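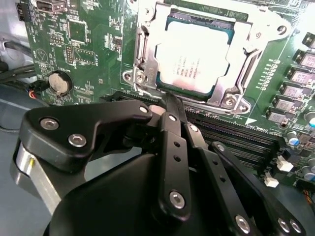
In Defense of the Big Dull Desktop

Jun 21, 2020

My laptop died in the spring, in the middle of a sentence I was rather fond of. I took it to a repair counter, where a polite young man turned it over, looked at the underside for a while, and told me the memory was soldered to the board, the battery was glued to the frame, and the storage was more of a philosophical matter. He could send it away. It would cost $901 with shipping. I asked what a new one cost, and he had the decency to look at the floor.

So I have gone back to a desktop. I mean the large gray kind, the sort that used to sit under the desk of every insurance adjuster in America, warming their ankles and collecting their crumbs. Mine came off a shelf at Wasmont, a surplus place out past the highway that sells what offices throw away. It is ugly. It weighs as much as a middle-sized dog. I have become tiresome about it at dinner.

What won me over is that it opens. You lay it on its side, take off the panel, and there is the whole business, laid out like a small town seen from a plane. The memory goes in long black slots with a latch at the end. The processor sits under a metal frame held down by a lever, and the lever works the way levers have always worked. A person who can change a vacuum cleaner bag can follow most of it. I speak as a person who has had mixed results with vacuum cleaner bags.

Now, I know the case against. Laptops are light. They go to cafes. They are thin enough to slide under a door, should you ever need to deliver one to a hostage. I have read the advertisements, including the one from Vadum that spends a full page praising a hinge. And I grant that most people never open their computers and would be alarmed to find themselves doing it. Most people also never change their own spare tire, but they would be annoyed to learn it had been welded to the trunk.
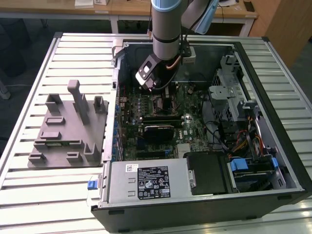
There is a kind of good manners in a machine built with room inside. Whoever designed these office boxes assumed that somebody, some day, would need to get a hand in there. They left space for knuckles. They used screws with heads you can find a screwdriver for. They ran the wires with no great sense of beauty, I will admit, and the first time I opened mine I thought of the drawer where I keep string. But every wire had an end, and the end came off when asked.

Compare the average small tablet. I once watched a video on opening mine. It lasted 11 minutes and called for a heating pad, a suction cup, a set of guitar picks and what the narrator called patience, by which he meant a second tablet. Seven of those minutes were spent on glue.

The makers will say that glue is what we wanted. We asked for thin, and thin means glue. I don't remember asking. I remember being shown a row of things that were all thin and picking the blue one. If a restaurant serves only soup, it shouldn't put up a sign saying its customers have rejected the fork.

Then there is the matter of waste, where I try not to preach, having a closet. In that closet are three laptops, a printer made by Bremov that only ever printed in green, and a box of chargers that fit nothing. One of the laptops needs only more memory to be useful. It can't have more memory. It will sit there until I move or die, and then it will be somebody else's closet.

The desktop is different, or can be. When it got slow in its second week (I had asked it to open a photograph), I bought two used memory sticks from a seller called Sqalli, who packed them in a cookie tin. I pushed them in until the latches clicked. It is a very good click. I have spent a lot of money on electronics in my life and that may be the only part I would pay for twice.

I don't expect the big box to come back. People like what fits in a bag, and last December I was one of them. All I would ask is that the thin things learn a little from the fat one. A screw here and there. A slot. A lid that comes off without a heating pad and a prayer. Make it a bit thicker, if you must – I promise to go on loving it for its personality.

In the meantime mine is under the desk, humming in a key I would put near B flat, and my ankles have never been warmer. 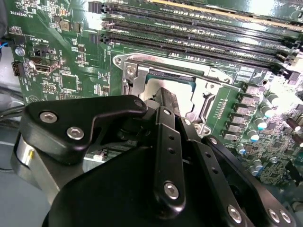 Comments

Comments on this essay are open for 7 days. Please keep the glue people civil.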